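Sudbridge Sound Archive Releases Live Recordings from Drenden Pier Concert Series

SUDBRIDGE, 29 September 2022 – The Sudbridge Sound Archive today released the first set of live recordings from its Drenden Pier series, held over 4 evenings in June. The set contains complete performances by the Pinto Quartet and the electronic duo Mamano, and is available for streaming and download through the archive's website.

Both performances were recorded in multitrack at 24-bit resolution from the front-of-house console, with a separate stereo pair placed at the rear of the pier to capture audience and ambient sound. Mixing was completed in Sudbridge. No overdubs were made. Wind noise on the second evening was reduced by filtering below 50 Hz – the original files have been retained unaltered.

The series drew a total attendance of 2,000. The new recordings bring the archive's catalog of regional live music to 863 titles.

Formats and Availability

Downloads are offered as WAV, FLAC and MP3 files. The Mamano performance is presented as one continuous track, with index points supplied in a separate text file. Recordings from the remaining evenings will be added after the performers have approved the final mixes. 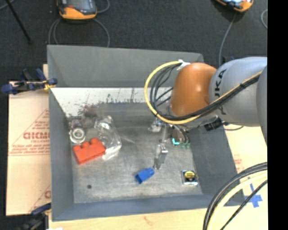
Licensing

Performers retain all rights to their work. Requests for broadcast or film use should be sent in writing to the Sudbridge Sound Archive licensing desk, stating the title, duration and territory required.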